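Reading time: 4 min

Filtard gripper trial: progress report to the Lockyer equipment fund

Prepared by Heather Wihongi, Sultulcombe workshop
For Digby Tapsell and Maja Urbańczyk

Where the money stands

You asked for a plain account before deciding on the second payment, so I'll start with the spending. We have used £893 of the £2898 released to us. Most of it went on the gripper fingers, a spare set, the wrist camera mount and two power supplies, one of which we needed and one of which was ordered twice. Warrick is trying to get the duplicate refunded. I would not count on it.

The arm itself is still on hire from Barnum by the month. That comes out of the running costs and isn't in the figure above, though I think it should be, and I'd like your view on whether to move it. A buyer's budget that leaves out the arm is going to look better than it deserves.

What we have been doing

The work since May has been at the cloth and tabletop station. It is the task we wrote into the proposal: picking up, moving and laying flat light household fabrics on an ordinary surface. We chose it on the grounds that it would show up a weak gripper quickly. I still think that was right, but it also means the results so far tell you very little about boxes, jars or anything with a handle.

The fingers are the wide yellow ones with the oval openings. Darcy Partington preferred them to the narrow metal pair in the Filtard catalogue, and they are a good deal cheaper to replace. Whether they are the better tool for thin fabric is another matter. A blunt tip has to get under or pinch an edge, and a flat cloth on a smooth top doesn't offer much of an edge to pinch.

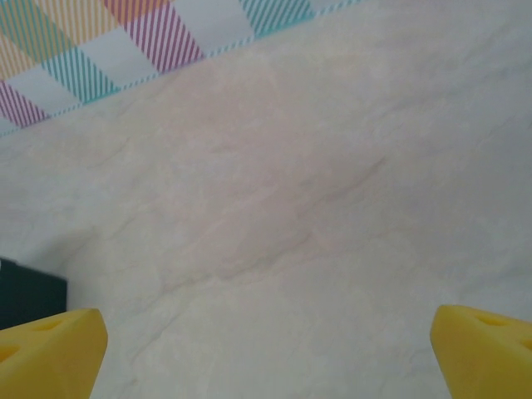

What the supplier told us, and what we can stand behind

Filtard's sales sheet says the fingers suit "all common soft goods". I have asked twice what was tested and on what surface, and have had a brochure back both times. Until there is a proper answer I would treat that line as decoration.

Our own trials are on paper, in the blue folder, and anyone on the panel is welcome to go through them. There are 13 sessions written up. Of those, four were stopped early for reasons to do with the hire arm and I have left them out of any comparison. That leaves nine, and I don't believe nine sessions are enough to justify a purchase. Darcy disagrees and has said so in a separate note, which you should read alongside this.

One thing we got wrong in the proposal was the surface. We costed the arm, the fingers and the camera, and gave no thought to what would be underneath them. A pale veined top is pleasant to look at, but wandering grey lines are also lines, and so are folds and shadows. If the software is meant to find the border of a cloth from the wrist view, somebody has to show us that it can tell one from the other before we pay for the licence. The Filtard demonstration we went to used a plain black mat.

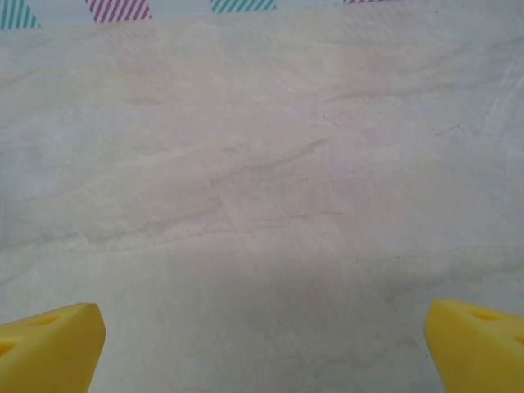 The same goes for lighting. We have relied on the ordinary light in the room, and the budget has no line for anything else. Warrick thinks a cheap panel lamp would do. Maja, you mentioned that another site had spent far more on lamps than planned; if you still have their costs, could you send them over?

What I would hold back

I don't recommend buying the arm this quarter. The quote from Barnum is firm until the end of the hire, and the discount for signing early is smaller than the cost of one service visit. The training package should wait as well. It is priced per person, and only Warrick and Darcy would use it at present.

What I would release

A small sum for a second surface, plain and matt, and one lamp. Also another month's hire. With those we can repeat the cloth sessions on both tops, using the same fingers, and see if the difference is worth worrying about.

Still open

— Refund on the duplicate power supply (Warrick)
— Written test details from Filtard (me; third request goes out on Tuesday)
— Whether hire charges belong in the equipment total (Digby)
— Darcy's note on buying now, attached separately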